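Budgeting for a door-opening mobile manipulator: one arm or two?

Posted in Equipment Planning, January 28, 2020

Emmett Benavides

I am writing the capital request for a mobile manipulator that has to move through double doors in an office building. Lever handles on some leaves, knobs on others. We are still in simulation, and the hardware order goes in next November if the request is approved.

Two configurations are under comparison. Option A is a single-arm base with a parallel gripper. Option B is a two-arm torso with a two-finger gripper on each side. The test doorway in the simulator has one leaf nearly closed and the other swung open, which leaves a gap in the middle. The Option B model facing it:
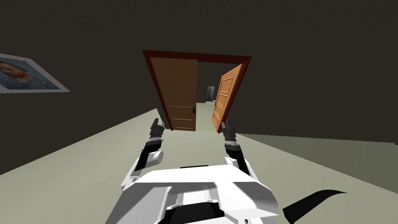 Patrício: What is the clear width with one leaf open, and what is the base width with the elbows out? Settle that before comparing prices. If the robot needs both leaves open to pass, the single-arm option has to work each leaf in turn and your cycle time changes.

Emmett Benavides

Clear width is still being measured on site. Assume both leaves have to open. The budget line allows for 24 months of support and 5 days of operator training. What I can't price is the gripper end. I don't know if two-finger grippers are adequate for levers or if I should request a hand with more joints for both arms. This is the left gripper at the lever, right arm up near the other leaf: 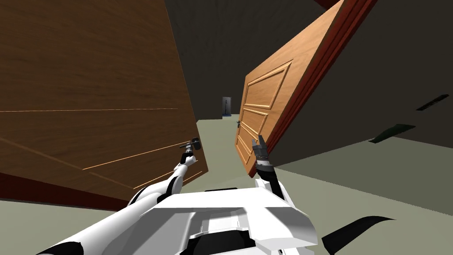

Clokel: For levers, two fingers will do. You need downward force at the end of the lever and enough wrist travel to follow the arc. Knobs are harder. They need grip friction and wrist rotation, so check the continuous torque rating at the wrist, not the peak figure. Request rubber fingertip pads and list them as a consumable.

Other lines that get left out of these requests:

Spare gripper, complete. One per robot, not one per arm.
Wrist force-torque sensor. Sometimes an option and sometimes included, ask in writing.
Test door rig with the same closer as the building doors. The closer matters more than the door. Simulated hinges are often set with little resistance and the real arm then stalls.
Contingency of 20 percent. Finance will try to cut it. Keep it.

I would also run 1,000 simulated openings per configuration with hinge friction and closer force varied, and put the failure counts in the request. Reviewers read a table.

Orkolik

just get automatic door openers, cheaper than a second arm

Tremivik

Openers are worth a quote if the route is fixed and has few doors. Each one needs power at the frame and, in our building, sign-off from the fire safety office, so get the installed price and not the catalog price. If the route will change later, the second arm is easier to defend.

On the training line, ask whether the days are on site or at the vendor. Ours were at the vendor and travel came out of a different account.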